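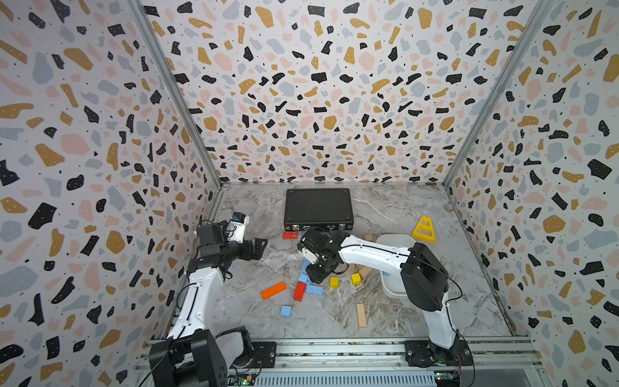
Terrazzo pattern in black, mustard and pale pink chips, with a gray marble-look top.

19 October 2018

Up at six. Checked the back wall of the kitchen before coffee. The patching plaster by the window has gone pale all over except for a strip the width of a hand above the outlet box. Left it alone. Meter reading at the strip still higher than the rest of the wall. The rest is fit for sizing.

Measured the wall again for the order. Length 210 cm between the door casing and the corner, same as in July. The height is less certain. The ceiling drops toward the window, and the floor does not drop with it, so I took five heights and wrote them on the plaster in pencil. I will set a level line and cut to that. The gap at the top goes under the trim.

Went over the question of pattern size with Tove Bisgaard on the phone. She has papered more rooms than I have and objects to large chips in a small kitchen. Her argument is that a terrazzo print is read by its biggest chip, and that once the biggest chip is wider than a light switch the wall starts to look like a close-up of a floor. I said the large one hides seams better. She agreed about the seams and did not change her mind about the rest. We left it there and talked about her drains.

Taped both Ruda samples to the wall after that, large chip on the left, small chip on the right, bottom edges at counter height. Looked at them from the table, from the hall and from the sink. From the table the large one is clearer. From the hall they are much the same. From the sink, which is where a person stands, the large one puts one black chip directly in front of the eyes and it is hard to look at anything else. The small one settles into a gray-pink texture. So Tove has a point. I did not call her back.

Color is a separate matter. Under the ceiling light the white ground on the Ruda paper goes yellow and the mustard chips lose contrast. By the window at noon the mustard is strong and the pink almost disappears. The counter sample was less affected. It is a gray laminate with a brown vein, and the brown is what ties it to the mustard. Without the vein I would have gone for plain gray.

Order placed with Mofokeng by phone at eleven:

Ruda terrazzo, small chip, four rolls, one batch number on all four, confirmed by the clerk.
Gesen ready-mixed paste, one tub.
Jolero matte sealer, one can, for the splash area behind the sink only.
Seam roller, narrow.

Total 180, delivery included. The clerk wanted to sell me a fifth roll. I worked it through with him on the phone: width of the wall divided by width of the roll, round up, add one drop for the return beside the window, then see how many drops come out of a roll after allowing for the repeat. The repeat is 22 cm on the small chip. Four rolls leaves one full drop over. He accepted this. Fifth roll not ordered.

Afternoon on the counter. Took the old one off in two pieces. The screws along the front came out clean, but three at the back had been driven in before the wall was tiled and there was no straight line to the heads. Cut them with the long blade from underneath. The cabinets are level front to back and off by a little side to side, low at the stove end. Shims cut from the old edging, glued, and trimmed flush.

Dry-fitted the new top. It touches the wall at both ends and stands away from it in the middle, so the wall has a belly in it going inward. Two choices: scribe the back edge of the counter to follow the wall, or fill the gap and cover it with a strip. Scribing is the better job, but the laminate chips along a curved cut and the back edge is the one edge I can't refinish. I will use the strip. A thin metal one, set in a bead of clear silicone, same as under the window in the bathroom, and it has held up there without any attention at all. 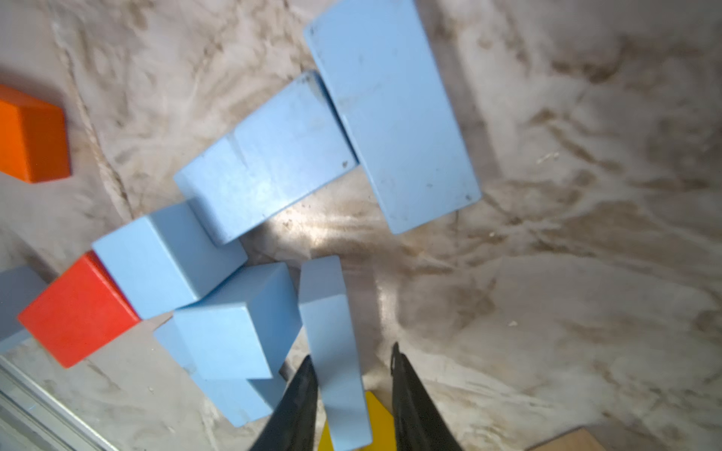

Light blue and yellow blocks on a pale, scuffed surface, with glare at the center.

Wear test in the evening, on offcuts. Three pieces: the gray laminate in matte, the same in gloss, and a pale one from the Mofokeng sample bag that I had no intention of buying and included for comparison. Twenty strokes each with a green scouring pad, then 20 with the foot of a cast pan, then a wipe with a damp cloth and a look under the desk lamp held low.

Matte gray: pad marks visible at a low angle only. Pan left two dark lines, both came off with dish soap.
Gloss gray: pad marks visible from anywhere near the reflection of the lamp, invisible elsewhere. Pan lines came off. Haze remained.
Pale: every mark showed. Pan lines went from black to gray with soap and stayed gray with baking soda.

Glare makes the comparison difficult. A glossy piece looks perfect in one position and ruined in another, and the difference is a few degrees of head. I moved the lamp along the table in steps and wrote down the worst case for each. The worst case is the one that counts in a kitchen with a window on one side and a ceiling fixture above. Matte wins on that basis. The counter I bought is matte, so nothing changes.

Also tested the Jolero sealer left over from the hall, on a scrap of the Ruda sample. One coat darkens the white ground slightly. Two coats darken it no further but raise a faint sheen, visible from the side. There will be a line where the sealed area stops. Options are to seal the whole wall or to stop the sealer at the edge of the shelf bracket, where the eye already expects something. Leaning toward the bracket. Will test with coffee and cooking oil tomorrow, after the scrap has had a night.

Water off from five until half past six for the faucet tails. New washers on both. The cold side wept slightly at the nut when I opened it up again. Quarter turn more and dry on a paper towel after an hour. Left a towel under it anyway.

Still open:
Damp strip above the outlet. Read it again in the morning, same spot, same meter setting.
Which corner to start papering from. The seam by the door will be seen more than the one by the window, so probably start at the door with a full width.
Length of metal strip. Measure after the counter is screwed down and the shims are loaded.
Return the borrowed level to Tove.

Supper was eggs on the camping stove, on the bedroom floor. Bed at eleven.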